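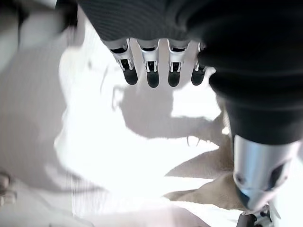
Bright white: our most requested colour, and our most regretted.

About Wuisan Surfaces

We make tops. Tabletops, worktops, desktops (the sort you put a mug on), counter tops, bench tops and, once, the top of a piano that had lost its own. What goes underneath is generally somebody else's problem, though we'll recommend a decent set of legs if you ask nicely.

The firm was started by Aiman Wuisan in a unit behind the old bus garage in Tilstead, with a panel saw, a kettle and two customers, one of whom was his landlord. He had spent years fitting kitchens for other people and had formed the view that most of them were let down by the flat bit. He still holds this view and will share it with you over dinner, usually while running a thumb along the edge of your table.

We moved to our present workshop on the Flidinbridge road when the landlord wanted his unit back, along with a discount. It has a better roof, a loading door that opens all the way, and a showroom at the front which used to be an office and still has the carpet.

What we do

Most of our work is made to measure. You send us a drawing, or a sketch, or the back of an envelope, and Fitriani Wattimena turns it into something that can be cut. She will ring you about the corners. Everybody thinks they have square corners and hardly anybody does, so please measure both ends of the alcove before she calls and save yourselves the conversation.

We also keep one standard range, called Grotent. The name was meant to be temporary. Grotent tops come in two lengths, 1,000 mm and 2,000 mm, and we are asked every week for 1,500. That counts as made to measure, and yes, we know.

On the subject of white

People come in wanting oak and leave having ordered white. We understand. It makes a small room look bigger and a dark one look less like a cellar, and it shows you exactly where you have put things down. It will also show you every crumb, biro mark and ring of tea for as long as you own it. Yusri Purba, who runs the finishing room, keeps a sample on the showroom counter that has had a full year of staff lunches on it. Have a look at that one before you sign anything. If you still want white after that, you are our kind of customer.

We do a warmer white as well, which in the daytime looks the same to everyone except Yusri.

Who's here

Aiman still does the measuring visits, mostly because he likes seeing other people's houses. Fitriani does drawings, quotes and corners. Yusri does finishing and has opinions about coasters. Prasetyo Tarigan drives the van and does the fitting, and would like it known that he can get a long top up a narrow staircase but would prefer to be told about the staircase beforehand.

Marion Shearer answers the phone, sends the invoices and wrote this page, having been promised it would only take an afternoon.

Visiting

The showroom is open on weekday mornings, and in the afternoon if the lights are on. Parking is at the side, past the skip. We close for a while in August, when Aiman goes away and looks at tables in other countries.

Bring your measurements in millimetres. Bring a cupboard door or a tile too if you are trying to match something, as "sort of a creamy grey" has caused trouble here before. There is an offcuts rack by the loading door where everything is priced in pencil, and Marion takes cards or cash at the front desk.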